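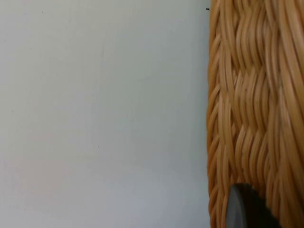
The Plelby is a small corded vacuum cleaner for the dust that stays when the floors are already done. We developed it for shelves, lamps, books, keyboards, curtains and all kinds of household objects that a big machine either cannot reach or wants to swallow. Everybody who owns a woven basket knows the problem: between the rounded strands there are grooves, and a cloth goes only over the tops of them. The soft brush of the Plelby goes into these places with its long hair, and the air takes the dust away before it falls on the next shelf. It is made by Larnard and sold directly from our shop, with all spare parts.

What it is good for

Most of our customers use it once a week for the living room and for the bookcase. It is also liked by people who build models, repair radios or sew, since thread ends and fine shavings are easy to pick up with the narrow nozzle. For window blinds, please use the lower power and hold the slats with your other hand.

The Plelby is not a replacement for your floor vacuum. It can clean a stair carpet if you have patience, but the opening is narrow and you will need more time. It must not be used for liquids, hot ash, plaster dust or toner.

What is in the box

Motor unit with power cord
Flexible hose
Soft brush with long hair
Flat nozzle for gaps
Small fabric nozzle
Round nozzle for keyboards and vents
Two filters, one of them already installed
Cotton bag for the nozzles

Technical data

Power levels: 2
Nozzles: 4
Dust container: 400 ml
Power cord: 8 m
Filter: washable, can be changed without tools
Color: gray body, black hose
Warranty: 2 years

Choosing the power level

The first level is for everything that is light or can be pulled from its place: paper, dried flowers, lampshades, small figures. The second level is for upholstery, car seats and the corners of drawers. Please start always with the first one. If the dust does not move, put the brush a little closer before you switch to the higher level - in many cases this is enough.

When you clean something with many small parts on it, take the loose parts away first. The container has a coarse grid in front of the filter, so a button or a bead will not reach the motor, but you will have to open the container and look for it in the dust.
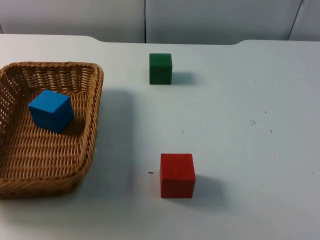
Cleaning and care

Switch off the machine and pull the plug. Turn the container to the left until you hear a click, then take it off and empty it over a trash can. Tap the filter gently on the edge of the can. Wash it in lukewarm water when it looks gray on both sides, without soap, and let it dry for a full day. A filter that is still damp smells bad and makes the suction weak.

The brush can be combed with an ordinary comb. If the hair became bent from lying in the bag, hold it for a short moment in warm water, shape it with your fingers and leave it to dry standing up.

Spare parts

Filters are sold in packs of four. The hose, the container and each nozzle can be ordered alone. Nozzles from the older model, the Vahidi, fit also on the Plelby, but the filters do not - they have another diameter. Please check the name on the bottom of your motor unit before you order.

Questions we receive often

Can I use the soft brush on paintings? On a framed picture behind glass, yes. On an open painted surface we do not recommend it, and for an old or valuable painting you should ask a restorer.

Is it loud? At the first level you can listen to the radio next to it. At the second level you will want to turn the radio up.

Is there a version with a battery? Not at this time. We tested one, and the motor unit became too heavy to hold above the shoulder.

Does the hose come off? Yes, you can put any nozzle directly on the motor unit. For flat surfaces many people find this more comfortable.

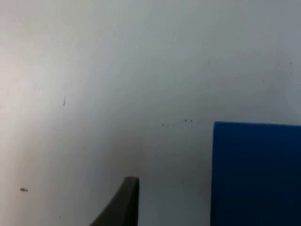

Dzifa Kwofie
Product advisor, Larnard

I answer the mail about the Plelby and the Vahidi, so if something is missing on this page, please write to me through the contact form. Tell me what you want to clean and from which material it is. If you send back a machine for repair, empty the container first and put a paper with your name inside the box. My colleague Peter Zelenák does the repairs, and he will write to you before he changes any part that is not covered by the warranty.

Page last changed: 2022-02-10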